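Himolora Manipulation Group
Minutes of the project meeting, September 2021
Present: data collection, policy training, hardware. Apologies: none received.

1. Minutes of the June meeting
Approved with one correction. Under item 4, "episode length" should read "median episode length."

2. Matters arising
The relabeling of the drawer episodes is finished. The Pukton export script still drops the last second of long episodes. Hardware to pass a failing file to training.

3. Whiteboard wiping, collection
The set now holds 1225 hand-held demonstrations of the wiping task, of which 745 pass the pose tracking filter. Most rejections come from fast strokes close to the board, where the wrist view contains few trackable features. Collection proposed a slower stroke. Training objected that slow demonstrations produce a policy that stalls at contact. Agreed to keep the present speed and to vary the board angle between episodes instead.

The start of an episode was also discussed. In part of the set the operator closes on the eraser before the first recorded pose is stable, and the grasp is then missing from the training window. From now on the operator holds still over the table until tracking has settled, then approaches.

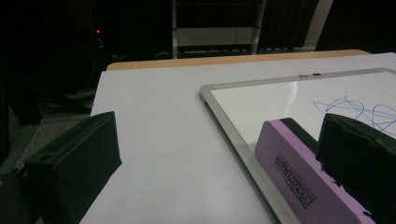 4. Whiteboard wiping, results
Training compared two policies on the filtered set. Yao predicts absolute wrist poses; Fulik predicts poses relative to the current one. Each was run for 30 trials on the arm, with the same marks redrawn from a template before each trial. Fulik cleared the marks more often and recovered better when the board slid. Yao tended to return to a board position near the average of the training data. Both policies failed when the eraser was gripped near one end and turned in the fingers during the stroke.

A trial is at present scored by eye. It was agreed that this is too loose for the report. Residual ink will be measured from a fixed overhead camera, with the threshold set before the next runs and left alone afterward.

5. Gripper fingers
Hardware proposed a softer pad to limit rotation of the eraser. Training asked that the pads be changed on the hand-held unit and on the arm together, so that the contact geometry stays matched. Agreed. The old pads are to be kept for repeat runs.

6. Actions
Collection: record 10 episodes at each new board angle and report the rejection rate.
Training: rerun both policies with the ink measure.
Hardware: fit new pads to both units; send the failing Pukton file.

7. Any other business
Raw video is to stay on the server until the report is submitted.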